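# The kettle that was going to change my mornings

I've been reading reviews of temperature-controlled kettles since November, and I remain unconvinced. The Steken people say their model holds water "within a degree" and that you'll taste the difference. Will I? I drink tea out of whatever mug is clean.

My old kettle boils water. Then I wait a bit – maybe I stare out the window – and pour. The fancy ones do the waiting for you and charge nearly 200 dollars for it. The Lavley is cheaper, but it comes with an app, and I don't want my kettle to know my phone number.

What bugs me is the testing. One site had 30 kettles lined up and ranked by "pour feel." Pour feel! Another claimed the Drostix would last 1000 boils, as if that were a lot. I boil water three times before lunch. That's under a year.

I did borrow a Mockus from my sister for a couple of weeks. It looked good, I'll give it that. The thin spout is slow, which is fine if you're fussing over coffee grounds and maddening if you're filling a pot for pasta. The green tea was maybe a little less bitter. It was also a new box of tea, so who knows.

If you already own one and love it, great. I'd just like to see somebody do a blind taste test before I hand over the money.

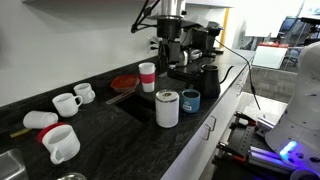
Until then I'm keeping the old one, and I've put the savings toward a better box of tea.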